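マラマ・スタッブス「サスペンションは数字より先に、乗り手の話を聞く」
Triltitz耐久レースに向けて

Triltitzで開かれる二輪の耐久レースまで、残りわずかになった。Wurnineチームで足まわりを担当するマラマ・スタッブスは、今季から前後のサスペンションをSernel製に切り替え、春からずっとセッティングの作り直しに追われてきた。取材に応じたのは、最後の公開テストが終わった翌朝である。ピットの片付けがまだ続いていて、話は何度か中断した。

「昨日の最後の走行はよかったです。タイムが出たという意味ではなくて、2時間走ったあとも乗り手の言うことが最初と変わらなかった。耐久ではそこが一番ほしいところです」

サスペンションの変更は4月のテストで決まった。それまで使っていた製品に大きな不満があったわけではないという。

「前のものは3シーズン使って、クセもわかっていました。ただ、フロントのストロークの奥のほうで、急に硬くなる感じがどうしても消えなかった。スプリングを替えても、油面を下げても、出る場所が少しずれるだけです。短いレースなら乗り手が合わせてくれます。長いレースで、夜にそれをやらせるのは無理があると思いました」

4月の初回テストは、うまくいかなかった。初日は雨、2日目は風が強く、まともに比較できたのは午後の一枠だけだった。それでもチームは切り替えを決めた。

「ライダーが戻ってきて、ヘルメットを脱ぐ前に『これで行こう』と言いました。データを見る前です。あとで見たら、タイムは前の仕様より少し遅かった。でもブレーキを離すところの線がきれいでした。離すときに車体がはね返ってこない。そこが直っていれば、残りはあとから詰められます」

スタッブスの説明では、耐久用のセッティングは、ひとつの正解を探す作業とは違うらしい。燃料が満タンのときと空に近いときで車重が変わり、タイヤも減る。昼と夜では路面温度が変わる。乗り手も交代する。

「全部にちょうどいい設定はありません。だから、どの条件でも怖くない設定を探します。満タンで底づきしない硬さにすると、燃料が減った終盤に跳ねる。終盤に合わせると、スタート直後のブレーキングで前が入りすぎる。どこで我慢してもらうかを、乗り手と相談して決めます」

今の仕様では、我慢は満タン側に寄せてある。給油直後の数周はフロントが深く沈むが、その間は後ろのブレーキを少し長く使ってもらう。リアのリンクは春の仕様から一度だけ変更し、初期の動きを穏やかにした。

「リアは動けばいいと思っている人が多いんですが、動きすぎると今度は加速で外へ逃げます。Triltitzの最終コーナーは出口が上りで、しかも途中に継ぎ目がある。あそこで一度沈んだリアがどう戻るかが、次の直線の速度に全部出ます。春の仕様だと、継ぎ目を越えたあとにもう一回揺れていました」

リンク変更のあと、揺れは一回で収まるようになった。ただし、その代わりに別の問題が出た。縁石に乗ったときの衝撃が強くなり、乗り手の一人が手首の張りを訴えたのである。

「圧側の高速減衰を抜いて対応しました。クリック数にするとわずかです。これをやると、今度は切り返しが鈍くなると言われるかと思って身構えていたんですが、何も言われませんでした。気づかなかったのか、気づいたけれど手首が楽なほうを取ったのか、まだ聞いていません」

ライダーの組み合わせについても尋ねた。耐久では複数の乗り手が同じ車両を共有する。体重も、好みも違う。

「うちは体格が近いほうだと思います。それでも、ブレーキのかけ方はまったく別です。片方は短く強くかけて、早く離す。もう片方は、離しながら曲がっていく。前の人に合わせて伸び側を決めると、後ろの人には戻りが早すぎる。真ん中を取ると、両方から文句が出ます」

結局、伸び側の設定は後者に合わせた。理由は単純で、その乗り手が夜の時間帯を多く担当するからだという。

交代時に設定を変えることはしないのか。スタッブスは首を振った。

「プリロードくらいなら数秒でできます。昔はやっていました。でも、急いでいるときに回す向きを間違えると、次の一時間が台無しになります。実際に一度やりました。やったのは私です。それ以来、ピットでは触らないことにしています。レバー位置だけは乗り手が自分で変えます」
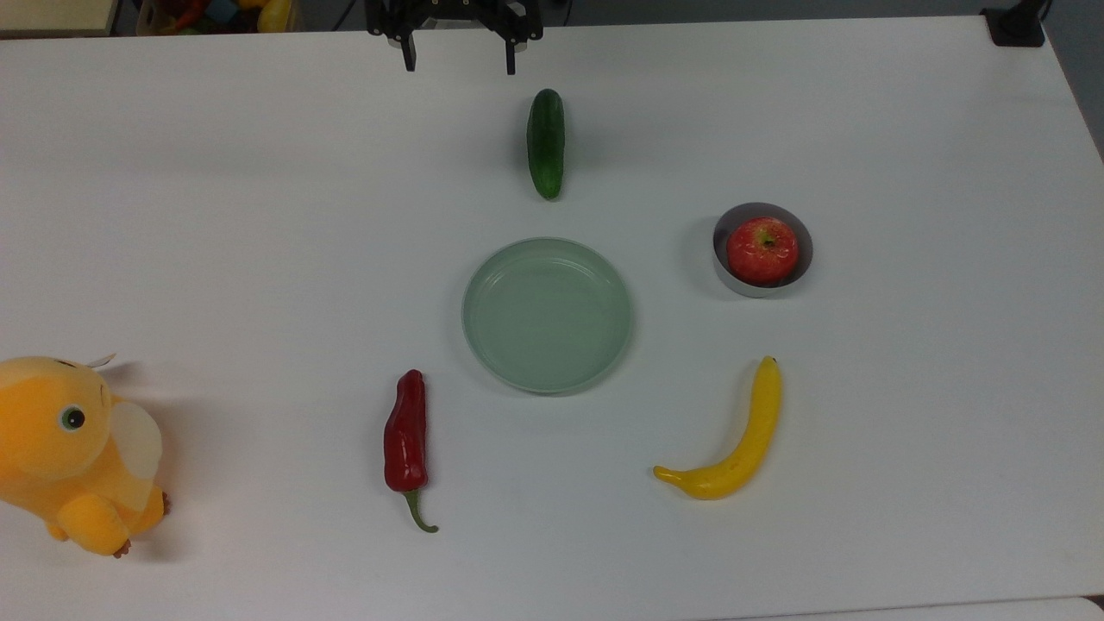 交代時に設定を触らないという方針には別の見方もあって、ニア・メレディスは、プリロードの調整を捨てるのはもったいない、夜の間だけでもリアを一段変えればタイヤの持ちが違ってくるはずだと話している。手順を決めて担当を一人に固定すれば間違いは防げる、という意見である。

これをスタッブスに伝えると、しばらく考えてから答えた。

「言っていることは正しいと思います。タイヤには効くでしょうね。ただ、うちは人数が多くないので、その一人を固定するのが難しい。給油の係とタイヤの係で手がふさがっています。私が入ればできますが、私はモニターの前にいたほうが役に立つと思っています。来年、人が増えたら考えます」

部品の消耗管理についても話を聞いた。Sernelのフロントは、オイル交換の目安がチーム内で決められている。距離は4000キロ。テストと本番を合わせると、シーズン中に何度かその距離を超えることになる。

「メーカーの指定とは別に、うちで勝手に決めた数字です。もう少し長く使っても、たぶん乗り手にはわかりません。でも開けてみると、オイルの色が違う。色が変わっているのを見てしまうと、次はもっと早く開けたくなるんです。それで今の距離に落ち着きました」

シールは毎回交換する。再使用できそうに見えても戻さない。外した部品には走行距離を書いた札をつけ、シーズンが終わるまで箱に入れておく。

「捨てるのは冬です。何かあったときに、前の部品を見返せるので。去年は一度、見返して助かりました。フロントの左だけ動きが渋いという話が出て、古いブッシュを並べてみたら、片側だけ減り方が違っていた。車軸を締める順番が途中から変わっていたんです。担当が替わったときに、伝わっていなかった」

それからは、締め付けの順番を紙に書いて工具箱の裏ぶたに貼っている。紙は油で汚れるので、何度か貼り直した。

今回のテストでは、事前に借りたHughesのホイールも試した。軽く、切り返しは明らかに速くなったという。しかし本番では使わない。

「軽いのはいいことです。ただ、ばね下が軽くなると減衰も全部やり直しになります。テストの最終日にそれを始める勇気はありませんでした。乗り手は使いたがっていましたけどね。試した周は334周目からの一枠だけで、データとして残せるのはその範囲です。冬にもう一度、きちんと時間を取ってやります」

公開テスト全体の周回数は598周だった。転倒は一度だけ、ピット出口の低速コーナーで起きている。車体の損傷はレバーとステップにとどまり、乗り手にけがはなかった。

「冷えたタイヤで、少し開けるのが早かった。それだけです。フォークは念のため両方外して、曲がりを測りました。問題はなかったので、同じものを組み直しています。予備を使う手もありましたが、慣らしの済んだものを残したかった」

データの見方についても聞いてみた。最近は前後のストロークセンサーに加えて、車体各部の加速度も記録している。情報は増えたが、走行後の打ち合わせの順番は以前と変わっていない。最初に乗り手が話し、その間スタッブスは画面を開かない。

「先にグラフを見せると、乗り手がグラフの話を始めてしまいます。この山は何だとか、ここは俺のほうが深いとか。そうすると、乗っているときに感じたことが消えてしまう。だから、しゃべり終わるまで閉じておきます。話すことがなくなったら開けて、合っているところと、合っていないところを見ます」

合っていないときは、どちらを信じるのか。

「場合によります。センサーが壊れていることもありますし、乗り手が前の周の話をしていることもあります。困るのは両方正しいときですね。フロントが入りすぎると言っているのに、センサーは入っていない。調べたら、リアが上がりすぎて、前が入ったように感じていただけだった。そういうときにフロントを硬くすると、どんどん悪くなります。若いころは、それで一日つぶしました」

レース当日の目標を聞くと、順位は口にしなかった。昨年は9位で終えている。終盤に電装の不具合で一度長く止まり、そこで順位を落とした。足まわりには最後まで手を入れていない。

「今年も、私の仕事がない日になるのが一番いいです。スタート前に空気圧と締め付けを確認して、あとは何も触らない。雨が降ったら別ですが」

雨用の設定は用意してある。プリロードを抜き、前後とも減衰を弱めるだけの簡単なもので、乾いてきたときには戻さずにそのまま走る予定だという。

「戻している間に、また降ります。Triltitzはそういうところです。裏側の丘のほうだけ降って、ピットは晴れていることもあるので、乗り手のサインを待ちます。サインは二つだけ決めました。三つにしたら、夜は見分けがつかなかったので」

話が終わるころ、積み込みの準備ができたと声がかかった。車両はいったん工場に戻り、エンジンを載せ替えてから再びTriltitzに運ばれる。足まわりは昨日の設定のまま、クリックの位置を記録した紙がタンクの上にテープで留めてあった。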